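The Encore Is Broken and We All Keep Clapping

Last Thursday I stood in the dark for 3 minutes and clapped for an empty stage. So did everyone else in the Kileck, a converted feed store with good sound and bad plumbing. We knew the band was coming back. The band knew we knew. Their guitars were still on, humming a little, and a roadie was tuning one of them in plain sight. A man next to me clapped with one hand against his thigh so he could look at his phone with the other.

Then they came back, looking surprised, and played the song everybody had bought a ticket to hear.

I would like us to stop doing this. I've gone to shows for most of my life and I have paid to hear some truly awful music without complaint, including a jazz trio in which all the members seemed to be waiting for somebody else to start. I'm easy to please. But the fake encore has worn me down, and my wrists are not what they were.

It used to mean something, or so my mother claimed. She sang alto in a church choir in Prutthorpe and judged all public performance by whether the singer had earned her supper. In her telling, you clapped if it was good, and if it was very good you wouldn't let them go home. Sometimes they'd run through everything they knew and had to play the opening number again. She heard a dance band do the same waltz twice in one night, the second time faster, because the drummer had a bus to catch.

What I like in that story is the danger. The crowd could say no. Have you tried saying no lately? I did, in May, after a long evening with a band called Folleo, whose set had been fine, just fine, the musical version of a turkey sandwich. I sat on my hands. It made no difference at all. The lights stayed down, the people around me did my share of the clapping, and out they came with 2 more songs and a confetti cannon. You can't spring a confetti cannon on the spur of the moment. Somebody loaded that thing in the afternoon.

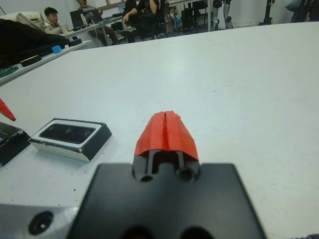
And the setlist gives the whole game away. It's taped to the floor by the monitor, and anyone in the front row can read it upside down. There's the list of songs, then a line drawn with a marker, then the hit. I have seen that line on floors in every kind of room. I once saw one with "ENCORE (if)" written under it and I was moved by that "if" for a good week, until a friend who'd seen the same tour said it was on the list in the next city too, photocopied.

People who defend the practice tell me the break is practical. Singers need water. Drummers need a dry shirt. Fine! Go drink the water. Say "we're going to drink some water" and I'll stand there quietly and think well of you. What wears on me is being asked to beg for something I've paid for. No restaurant makes you bang your fork on the table until the waiter brings the main course.

The best show I've been to in years was Catarina Lobo's, at a little upstairs place called Falcão that holds maybe as many people as a school bus. She plays accordion and sings in a voice like somebody telling you bad news kindly. She did 12 songs. Before the last one she said, "After this I'm going to sell you a record and go to bed." She played it, and it was the good one, the slow one about the ferry, and then she unstrapped the accordion and walked over to the merch table and sold us records. I bought two. I don't own a record player.

There was a funny moment right after, when we all stood facing the stage because that's what our feet had been trained to do. A few people started the slow clap. She waved at them from the table with a handful of ones. It took a while for the room to understand that the evening was over and that it had been told the truth about it.

I know big shows won't change. If you've got 2000 people and a light rig and a curfew, nobody is going to mess with the running order to please a crank with sore wrists. The smaller rooms could try it, though. Play the hit tenth, or first, I don't care. Let the real encore go back to being rare, something that happens on a strange night when the band has already got its coats on and the crowd just won't leave.

I'd clap for that until they turned the heat off. In the meantime I've started heading for the coat check when the lights go down, and I'm sorry to report that the line is already pretty long.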